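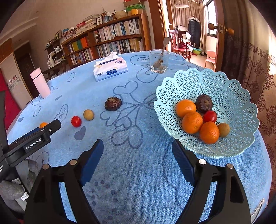 4. Setting out and filling the fruit basket

Use these steps for the Flonden plastic fruit basket with the scalloped rim and openwork sides. Wash the basket in lukewarm water before first use and let it dry fully.

4.1 Spread a cloth on the table and stand the basket to one side. A terry cloth keeps round fruit from rolling.

4.2 Lay the fruit out on the cloth where you can see each piece. Set aside anything split or leaking.

4.3 Brush off loose crumbs and dried skin. Passion fruit and longan can be wiped with a dry towel – do not soak them.

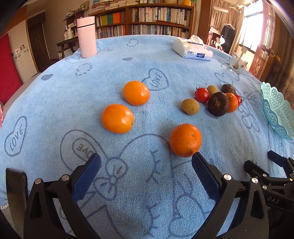
Fig. 9. Oranges to the left, smaller fruit grouped to the right.

4.4 Group the fruit by size. Keep cherry tomatoes apart from the heavy pieces until the end.

4.5 Place oranges in the basket first, stem side up. Add kiwifruit and passion fruit next, then mandarins.

4.6 Put cherry tomatoes and other soft fruit on top in a single layer.

Note: Wrinkled skin on passion fruit is normal. Eat these first.

Note: Small fruit can slip through the larger openings of some Flonden baskets. Line the bottom with a paper towel if needed.

CAUTION: Do not load more than 1,000 g. Do not lift a full basket by the rim.

CAUTION: Keep away from stovetops and direct sun. The plastic may warp.

For cleaning, see section 5. Replacement liners are sold by Netora under part number 336.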